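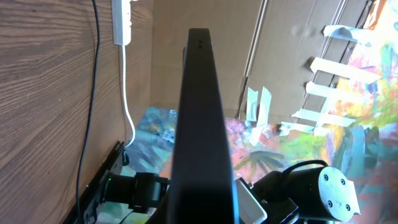

Weißes Steckernetzteil an der Holzwand, daneben das schwarze Kabel

Sprechnotizen, Hörabend, 4. August 2023
Thema: Brummschleifen finden, ohne gleich neue Geräte zu kaufen

Guten Abend, schön, dass ihr bei der Hitze gekommen seid! Ich fange gleich mit meiner eigenen Blamage an, dann ist das vom Tisch. Im Dezember habe ich mir den Vorverstärker von Clernell gegönnt, 1395 Euro, und am ersten Abend brummte es aus beiden Lautsprechern wie ein Trafohäuschen. Ich habe Röhren getauscht, Kabel getauscht und zwei Tage lang auf den Hersteller geschimpft (laut, meine Nachbarin kann es bezeugen). Schuld war das Antennenkabel vom Tuner.

Kurz warten, falls jemand lacht.

Also, was ist eine Brummschleife? Zwei Geräte sind auf zwei Wegen mit Masse verbunden, einmal über den Schutzleiter und einmal über den Schirm vom Cinchkabel oder eben über die Antenne. Über diese Schleife fließt ein kleiner Ausgleichsstrom, und den verstärkt die Anlage brav mit. Typisch ist der tiefe Ton bei der Netzfrequenz, oft mit Obertönen, dann klingt es eher schnarrend.

Hörbeispiel 1 einspielen, 30 Sekunden reichen. Vorher leiser drehen!

Jetzt zur Suche, und da bitte ich euch um Geduld, denn mit Ungeduld habe ich mir das ja alles eingebrockt. Anlage aus, alle Quellen abziehen, nur Endstufe und Lautsprecher dranlassen. Wieder einschalten und hinhören. Ist es still, kommt der Vorverstärker dazu, dann der CD-Spieler, dann der Plattenspieler - und vor jedem Umstecken wieder ausschalten, bitte wirklich jedes Mal. Sobald es brummt, wisst ihr, wo ihr weitersuchen müsst.
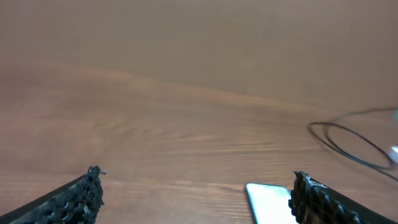
Beim Plattenspieler kommt noch das Erdungskabel dazu. Mein alter Lekota hat eins mit Gabelschuh, und der war unter der Schraube locker. Festgezogen, Ruhe. Bei Borghild Ljungberg, die viele von euch vom letzten Hörabend kennen, war es genau umgekehrt: Ihr Dreher brummte mit Erdungskabel und ohne nicht. Beides ausprobieren kostet nichts.

Für Tuner und Fernseher gibt es Mantelstromfilter, die kommen in die Antennenleitung. Meiner ist von Vurnley und tut seit dem Winter seinen Dienst. Übertrager in der Cinchleitung gehen auch, da sollte man aber auf den Bass achten.

Ganz wichtig, und hier werde ich einmal streng: Den Schutzleiter klebt niemand ab! Auch nicht "nur kurz zum Testen". Das ist lebensgefährlich.

Danach Fragen, dann Pause. In der zweiten Hälfte hören wir die Condcombe-Lautsprecher, wer mag, bringt eigene Platten nach vorn.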